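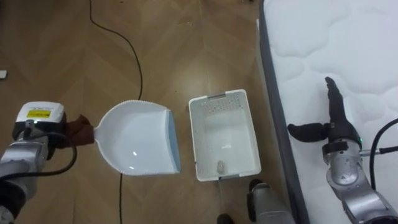
I have owned my Abella mattress for two years, long enough to forget what I paid for it and start resenting it on its merits. The company sent me a survey in September asking whether I'd recommend it to a friend. I wrote a long answer. The box took 200 characters, so the rest of it is going here.

I bought it after a Monday night of lying awake on its predecessor, a Clasuvance spring model with a dip in the middle deep enough to hold soup. The Abella arrived rolled up in a carton and I dragged it upstairs alone, which the leaflet tells you not to do. The leaflet was inside the carton.

How it sleeps

Firm. The website says "medium," a word that mattress people use the way restaurants use "spicy." I sleep on my side and my shoulder spent the first 3 weeks filing complaints. Then either the foam gave in or the shoulder did. I get up without groaning now, or at least the groaning is about other things.

My brother-in-law Norbert Magyar, 200-some pounds of opinion, took it for a weekend and pronounced it too soft. He sleeps on a Gralteck, which as far as I can tell is a door with a label sewn on.

Edge support is good. You can sit there putting on socks without being tipped onto the floor, and the Clasuvance could never say that.
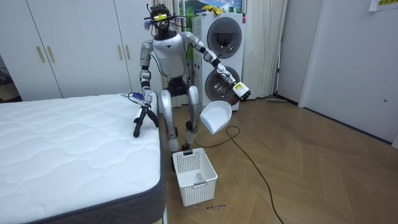
Heat and noise

It runs warm in July, whatever the tag says about airflow. A cotton sheet helps, an open window helps more. It makes no noise at all. My old springs announced every turn to the downstairs neighbors, who were very decent about it and moved.

Keeping it clean

Quilting is lovely until you eat toast on it. Crumbs go down into the seams and set up home. The vacuum brush gets most of them if you go along the stitching, and a dustpan is fine for anything bigger.
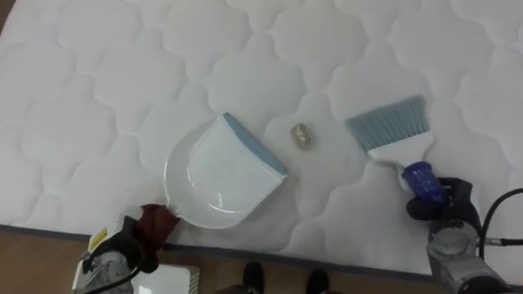

Quilted top, gray piping, rubber-lipped dustpan.

Buy a cover. I bought the Pikach one, which is thin, doesn't crackle, and has survived 4 moves around the apartment and one cup of tea. It shrank a little in the dryer, so the last corner now goes on with some language. Abella sells its own cover for twice the money. The cover is not removable from the mattress itself, by the way, so whatever you spill on the quilting is yours to keep.
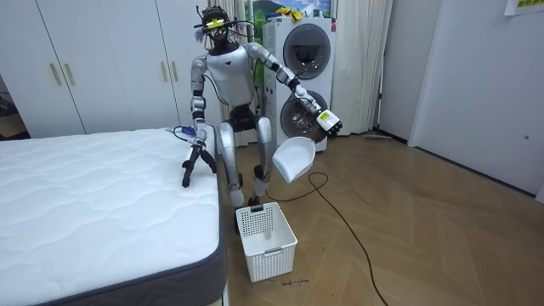 Bare mattress, herringbone floor.

Customer service

I called once about the smell, which was gone by the time anyone picked up. Pleasant man. He offered me a pillow at a discount and I took it, and it's terrible.

Would I buy it again? Probably, if they'd carry it up the stairs. Four stars out of five.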